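OK the kitchen table reset is finally happening and I'm way too happy about it, so you're getting a thread

Background: we moved to the Susitz place in March and the kitchen has one (1) good surface. Big white table. It holds everything. It has held everything for months

My rule for today is that every single thing comes out of the cupboards and onto the table before anything goes back. Yes it looks worse first. I love this part!!

First discovery: I own so many bowls. Green bowl, blue bowl, clear bowl, and I would fight for all of them

The mint green colander stays forever. I make pasta maybe four nights a week and it drains like a dream. Also it's just a great color, look at it

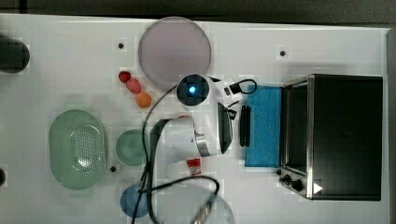 Toaster oven is the big question. It eats a whole end of the table but I use it more than the real oven, so it's staying out and everything else has to work around it

Measured the counter by the window and it's 70 cm deep, so in theory the toaster oven could live over there. In theory. The outlet is on the wrong side, of course

Toy food goes in its own bin now. The strawberry has been living in the silverware drawer since we got here and I've grabbed it thinking it was real at least twice

Someone asked about the pink plate! It's from the Rana outlet, the one out past the garden center. They had it in green too and I think about the green one a lot

Going to try the blue bowl inside the colander inside the big pot. If that nests I get half a shelf back

IT NESTS

New sponge for the new era. Blue, because blue is the dish sponge and yellow is the floor sponge and we do not mix those up in this house anymore

Next up is the spice shelf. I have three open jars of cumin. Three! Please send me your best cumin recipes, I'm serious, chili and lentils are covered but I'll take anything else

Also if anybody has the Ullerex shelf risers, do they wobble? I want two for the plates but the reviews are all over the place

Taking a coffee break, then lids. I'm scared of the lids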